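Buying grippers for our little outfit: my day at Kulard

So I finally got myself over to Kulard! If you've been reading for a while you know I've been going back and forth on hand-held grippers since the spring. We have a small budget (very small, my business partner Noemi Gentile keeps the spreadsheet and she guards it like a dog with a bone) and I didn't want to spend any of it on something I'd only seen in a brochure. They had an open day in November, it was a 90 minute drive, and I had a list of questions in my coat pocket. Off I went.

First thing to say is that parking is awful. Go in by the back gate, past the tire place, and ignore the sign. I got there at ten and the coffee was already gone.

Jonalyn Gatchalian took our group round. She runs their data collection side and she was great, very patient with people like me who kept stopping to ask what things cost. The front room is all benches and spare parts, then there's a long hall with practice rooms off it, and the upstairs is where they check the recordings. I'd expected the place to be noisy and it was more like a library.

What I really wanted to know was how the tools hold up in normal homes, with all the stuff people have lying around. A gripper that works on a clean bench is no use to me. We want to record tidying jobs, on real floors, with bags and boxes and shiny wrapping, and that's where our borrowed pair from Tondetti let us down last year. The pads wore smooth and we lost two weeks waiting on new ones.

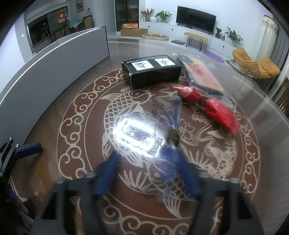

Photo: courtesy of Kulard, home recording series

I liked that one a lot because it's so close to the kind of job we do. A big patterned koi rug, a black box on its side, a clear plastic bag, that crinkly red foil bundle, and the blue padded fingers moving so fast they're a blur. Look at the glare in the middle of the rug, too! I asked Jonalyn about it and she told me to put money aside for curtains and lamps before I buy a second gripper. I hadn't put a single cent down for lighting. That went straight on the list.

The wide lens was the other thing I'd never thought about. You get the rug, but you also get the TV, the plants, the yellow lounge chair and a good bit of the next room through the doorway. Handy if you want the whole room, but it means bigger files and a lot more checking of what's in view before you share anything. Jonalyn said storage is where most first-time buyers go wrong, and I believe her, as my number for storage was a guess I made in the car.

Okay, money. The replacement pads from Kulard are $21 a set and she said to plan on 6 sets per gripper for the first year if you're working on hard floors. The mounting kit is $324, which made me wince a bit, but it comes with the bracket and a spare set of screws (the Tondetti one didn't, and I spent an afternoon at the hardware store). They don't rent, sadly. Lodhi does, and a man in our group who'd rented from them was happy enough with it, though he'd had to pay shipping both ways.

I also had a go with the Kendonano, their lighter model. It's lovely in the hand! My wrist was still fine after half an hour of picking up socks. The trigger is a little stiff for me, and there's no left-handed version yet, so that's Noemi out of luck for now.

Where I've landed: one gripper, one mounting kit, the pads, and a proper line for lights and storage. The second gripper can wait until we've got through the first batch of homes. Noemi has the numbers and has already asked me twice about the shipping.

If you're going to the next open day, bring your own lunch and wear flat shoes. The stairs are steep and the sandwich van leaves at one.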